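Bring back the paper menu

Went to Unau for dinner last month. Sat down, hungry, kid whining. No menu. Just a little square stuck to the table and a sign saying scan to order.

Phone on eight per cent, of course. Took me 5 goes to get the thing to load, then it wanted my email. For dumplings!

I'm not against new stuff. I bank on my phone, I park with my phone. But dinner used to be the one hour it stayed in my bag. Now I've got to pull it out before I've even had a glass of water, and once it's out you know how that goes. Everyone at the table looking down. Nobody arguing over whether to share the eggplant. 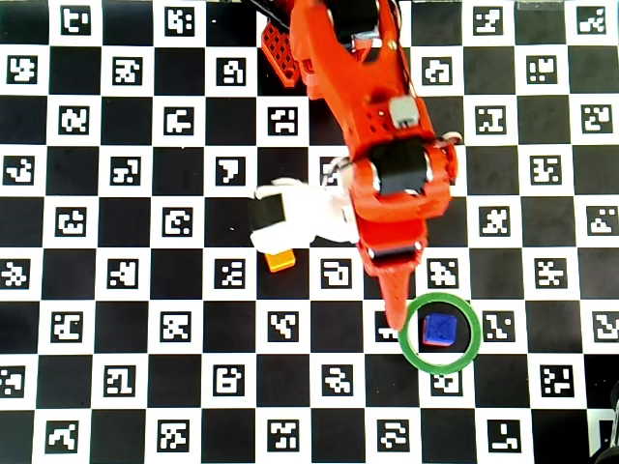
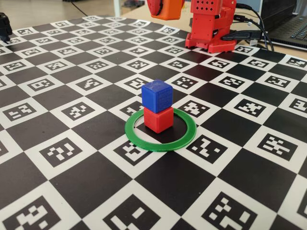
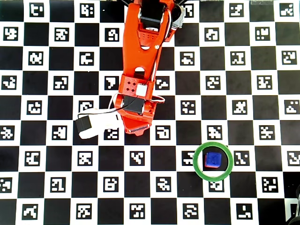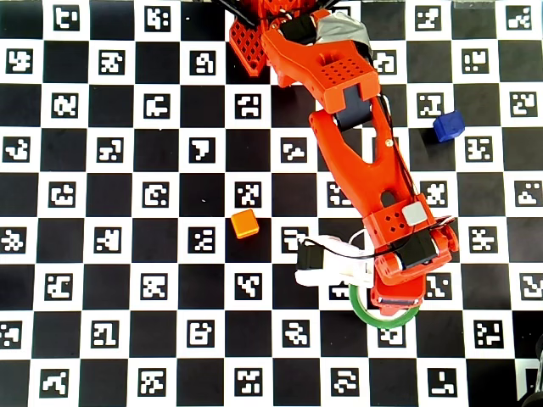 Black and white squares, each white one with its own pattern inside.

And the tip screen. Don't start me. You tap in your own order, fetch your own cutlery, and then it asks for a bit extra. For who? Wuda up the road does the same and adds a "service" fee of 43 cents. Small, sure. Still annoyed me all the way home.

My dad won't go anymore. He's got a phone but the print is tiny and you have to pinch and drag it around to find the soup. He used to love reading a menu out loud, every line, driving us all nuts. Now he says he'd rather have toast. Plenty of older people in the neighbourhood must feel teh same, and that's customers gone.

Jusine still has paper. Laminated, bit sticky, the specials done in marker. The waiter told us the fish was better than the lamb and he was right. Try getting that off a web page.

So keep the code if you want it, fine. Some people like it, no queue, no small talk. But leave a few menus at the counter for the rest of us. A bit of printing, a rack by the door. Can't cost that much and I'd of ordered dessert.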